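Last touched up in January. I get the same emails about water treatment over and over, so I put my answers on one page. I live in Troltham, on town water, in an old house with old pipes. I don't sell anything and I'm not a plumber. - Carla Khoury

# Hard water questions

## Is hard water bad for me?

I have seen no good reason to think so. Hard water has more calcium and magnesium in it than soft water. You eat both of those anyway. It leaves white crust on the kettle, it makes soap lazy, and it can shorten the life of a water heater. Those are real annoyances and you may want to spend money on them. If a salesman at your kitchen table starts talking about your children's health, though, ask him which mineral he means and how much of it is in your glass. Then wait.

## The man did a test and my water turned cloudy. Should I be worried?

He put something in your water that makes minerals clump together and drop out. You had minerals before he arrived. The test shows that hard water is hard, and it looks disgusting, and the looking disgusting is what gets people to sign. I've also watched the version with soap flakes in a little bottle, where the treated water foams up like a bubble bath and yours lies there gray and flat. Fine, soap foams better in soft water. I could have told him that for nothing.

Get the yearly report from the water office instead. If you're on a well, pay a lab that doesn't also sell filters. I wouldn't take a "free analysis" from any company that has a truck full of equipment parked outside while it's being done.

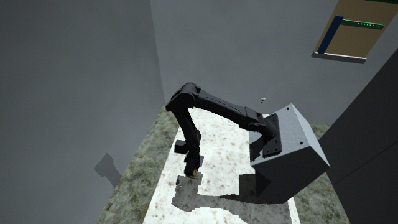

## Do the magnetic ones work?

I doubt it. I had a Rernent clamp on the incoming pipe for 2 years. The box said the field would change the shape of the crystals so that they wouldn't stick. My shower head went on crusting up just as it always had, and so did the kettle. When I wrote to the seller I was told that the effect was "progressive" and that existing scale had to come away first. How long would that take? It depended on the house. Everything depended on the house.

People write to tell me theirs works great. Could be. I always ask what they compared it with, and mostly the answer is that they felt a difference in the shower. I would like somebody to run one side of a duplex with the clamp and one side without, and then open both water heaters. If you do that, please send me the results, whichever way they go, and I'll put them on this page.

## What about salt-free conditioners?

Depends what's inside, and the word "conditioner" won't tell you. There's a type with small beads in a tank that is supposed to turn dissolved minerals into tiny crystals that wash through. I'm less dismissive of those than of magnets. There's at least a process you can point to, and some people who test these things for a living think it cuts down on scale.

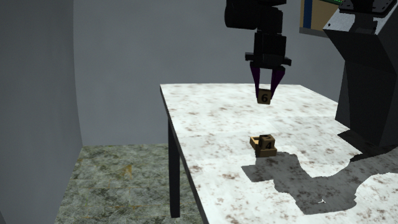
What I object to is calling it a softener. The minerals are still in the water when it comes out of your tap. Your test strip will read the same as before, your soap will behave the same as before, and you'll still get spots on the glasses. If the brochure says "soft water feel," ask the dealer to write "softener" on the invoice and sign next to it. Ghanem's on the Kolbridge road wouldn't do it when I asked, and I respected them for that. They said it was a scale reducer and that was all they'd put their name to.

## So an ordinary salt softener is the honest choice?

It does what it says, yes. It swaps calcium and magnesium for sodium, and you can measure the change with a cheap strip. That puts it ahead of most things in this business. You also have to haul salt, it flushes brine down your drain, and some towns don't allow them. Check before you buy. If you've been told to watch your sodium, talk to your doctor, and don't take the installer's word that the amount is "nothing."

Plenty of people leave the cold kitchen tap unsoftened for drinking. I would do the same and I'd insist on it in the quote, before there's any pipe cut.

## How much should I pay?

Less than the first figure. I was quoted some $3000 for a softener at home, installed, good for that evening only. I said I'd think about it. By the time he had his coat on there was a "neighborhood rate," and he hadn't mentioned any neighborhood until then.

Prices that expire at bedtime are a bad sign. So is a rental where you can't find out what you will have paid by the end. Ask for:

- the make and model of the unit, so you can look up what it sells for elsewhere
- labor as a separate line
- what a new resin bed costs, and who's allowed to fit it
- the cancellation terms, on paper, before you sign

A decent firm hands that over without fuss. I've been told more than once that the model number was "ours exclusively." When I looked at the valve head it was a common one with a different sticker on it.

## Are the savings calculators any use?

Not much. You type in your household size and out comes a sum you'll save on detergent, towels, appliances and even clothes. I have never found one that came out at zero. I tried putting in a household of one with no dishwasher and it still wanted to sell me the middle model.
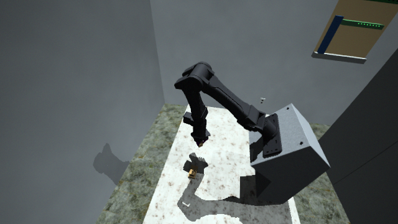
Savings on the water heater are the part I'd take half seriously, especially with very hard water and a tank type. But flushing the tank once in a while gets you some of the way for the price of a garden hose. Ask the company where its appliance numbers came from. I asked Ghanem's competitor in Kolbridge and got a printout of the same calculator.

## The warranty says 5 years. Isn't that good?

Read what it covers. Mine covered the tank, which is a plastic bottle that sits there. It didn't cover the valve, the resin, labor or anything caused by "water conditions." I'd have thought water conditions were the whole point of owning one.

Also look for the clause that voids the thing if anyone but their own technician opens it. Service calls are where a lot of these outfits make their money.

## Will vinegar do?

For kettles, faucets and shower heads, yes, I think it's hard to beat. Soak, wait, rinse. Citric acid smells better and costs little if you buy a plain bag of it and skip the one labeled descaler. Keep either of them off marble and other natural stone.

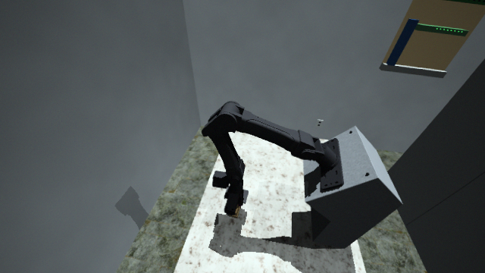 Coffee machines are fussier. Some makers say vinegar harms the seals, and they also happen to sell a bottle of their own stuff, so make up your own mind. I use citric acid in mine and rinse it through twice. Check your manual if it's still under warranty, because they may use it against you.

## Which brand do you recommend?

None. I've owned 2 devices and that doesn't make me a testing lab. Find out how hard your water is, decide which annoyance you want gone, and buy the cheapest thing that can be shown to fix it. If the annoyance is a crusty kettle, see the question before this one.

## Can I put your page in our brochure?

No.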